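Do I need a capsule machine? (Month three)

I said in July that I'd give the capsule machine a fair trial and report back, and a few of you have asked, so fine. I was against it from the start. I had a perfectly good stovetop pot and a bag of beans from Vanags, and the coffee took as long as it took.

The pitch for capsules is always speed and no mess. I don't buy the speed part. By the time you've filled the tank, found a clean cup, dropped the capsule in and pulled the lever down, you have done a fair number of things for a very small drink. I timed it one morning out of spite, starting from a cold machine and an empty tank, and got 116 seconds. The pot takes 292. So yes, it wins, but I spend those extra minutes unloading the dishwasher, and with the capsules I just stand there.

The mess part is half true. There are no grounds in the sink. There is a drip tray, though, and anybody who tells you a drip tray looks after itself has never pulled one out after a week away. Mine gets rinsed every night now.

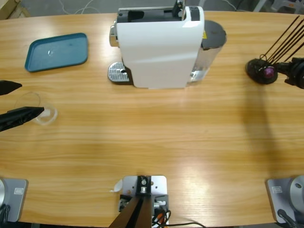 Then there's the matter of where it lives. The leaflet from Trultton, where I bought it, talks about a "compact footprint," and I suppose the body is compact if you ignore the lever, the tank and the space you need for the cup. I tried it on the counter next to the toaster and couldn't get the lid off the tank without moving something. A big table suits it much better, which is a silly thing to say about an appliance sold to people with small kitchens.

I've also gone over to a tray for the bits and pieces, meaning spoons, sugar and used capsules waiting to be dealt with. A tray with a raised rim is the one accessory I'd recommend, and it doesn't have to come from a coffee company.

As for taste, I've been through 113 capsules and I liked 2 kinds. The Sostley dark is decent with milk. The Burari one is good on its own, and I'd buy it again if it weren't priced like perfume. Everything else tasted the same to me — thin, with a foam on top that's gone before you sit down.

I'm keeping the machine for when people come over. The pot is back on the stove, and I still have a drawer of vanilla capsules if anyone nearby wants them.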